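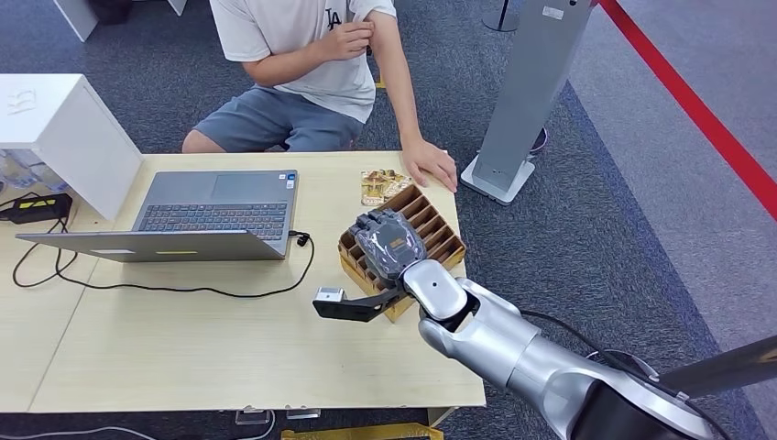 Search this site Search

April
By Rangi Hapeta

How to bring a robot arm onto a packing bench without losing your people

I run the kitting room at a small parts shop in Rirnville. We put little things into divided cartons, close the cartons and send them out the door, and we'd done it by hand for as long as I'd been there. Then the owners bought an arm. I got the job of making it work, mostly because I was standing nearby when the crate showed up!

A few folks at our Hustton building have asked me how we did it, so I'm writing the whole thing down once. You don't need to know how to program for any of this. What you need is a bench, a person who knows the work, and more patience than you think you have.

Step 1. Watch the job before you touch the robot

Sit down with whoever does the job best and watch. I mean really sit there, a full morning, with your phone in your pocket. In our room that's Chae, who can fill a divided carton while telling you the plot of a movie. I thought I knew the job. I had it written up as pick, place, next slot. Chae does a tiny wiggle when a part catches on the cardboard, and squeezes the carton back into shape when the dividers lean, and flips any part that's facing wrong before it ever gets near the slot. None of that was on my sheet.

Write down the wiggles. They're most of the work.

Step 2. Pick the dullest piece of it

Don't hand the arm the whole job. Ask the crew which part they'd be glad to never do again, and start with that. I was ready to give ours the labeling (it looked easy to me) and got told very firmly that labeling is the nice part, you get to sit down. What they wanted gone was the long run of same-size parts into same-size slots, 600 of them on a heavy day. So that's what it got.

Step 3. Set up the bench

Some things that worked for us:

Put the carton where the arm can reach every slot without stretching. If it's reaching way out for the back row, it'll get sloppy on the back row.

Mark the carton's spot. We used tape corners, then screwed down little stops when the tape peeled. A carton that's moved the width of a pencil is a whole different carton as far as the arm is concerned.

Keep the laptop on the same bench, turned so the person running things can read it without walking into the arm's reach. We had ours on a shelf across the room for the first week and I got my steps in, let me tell you.

Route your cables early. I left mine for later, and later was after I'd caught one with my elbow and dragged the laptop halfway to the edge.

Agree on where people stand, and stop the arm before anybody fixes a carton. Every time, even for one crooked divider. Your supplier's safety sheet comes ahead of anything I say, so read it with the crew and do what it says about guarding and stop buttons.

Step 4. Teach it with the person who knows

We named our setup Zovo, after a typo on the work order, and Chae did the teaching. I ran the laptop. That split matters a lot. If I'd done the teaching, we would have ended up with an arm that packs cartons like me, and I'm not good at it.

Start with one slot. Get it into that slot over and over at slow speed, then do the slot next door, then a row. Cardboard dividers aren't all that straight, so swap in a fresh carton every so often while you're teaching. We did our whole first row on one carton and it went great, and then we changed cartons and it jammed a part straight down on top of a divider. Back to slow speed we went.

Keep a notebook on the bench for misses. Slot, part, what happened. Ours has coffee on it and a very rude drawing of me, but it's also where we worked out that most of the trouble was in the corner slots.

Step 5. Run it next to a person before you run it alone

For the first stretch, have the arm fill a carton while somebody fills another one the regular way. This bit got tense. People see the two cartons side by side and start racing, and I should have said on the first morning that it wasn't a race. Say it out loud. Then quit standing there with a stopwatch, because that tells them the opposite.

We ran side by side until the arm could get through 70 cartons with no more than 2 needing a fix. Pick your own number and put it on the wall where the crew can see it, so it isn't just you deciding one day that it's good enough.

Step 6. Talk about the jobs, early and plainly

I put this one off, and I'm sorry I did. By the time I called a meeting, the rumor was that half the room was going to be let go. The real plan was that no one would be, and the hours saved would go to inspection and to the rush orders we'd been turning down. Good news, but I'd let people lose sleep over it for weeks.

If you don't know the plan, go ask for it before the crate gets there. And get it on paper! Ours says who gets trained, what it pays, and what happens if orders drop. The crew asked for that last line and they were right to.

What changed for us

The wrists are better. A couple of people had braces in their drawers and they don't pull them out much now. The room's quieter too, and I'm still not sure how I feel about that, since the long runs were when everyone talked. We moved the lunch table closer to the inspection bench, which helps some.

Watching a machine is also tiring in its own way. You're waiting for it to mess up, and your mind wanders, and then it messes up. We trade off every hour so no one gets stuck minding it all day, and whoever's on it also checks finished cartons to keep their hands moving.

And some work went back to people. We gave the arm a small order once, 200 parts in odd sizes, and spent longer teaching it than Chae would have spent packing it with the radio on. Small odd orders stay on the hand bench now.

If you're in Hustton and about to start, come over and see ours first. Mornings are best, before the second truck. Bring one of your own cartons and we'll try a row with it.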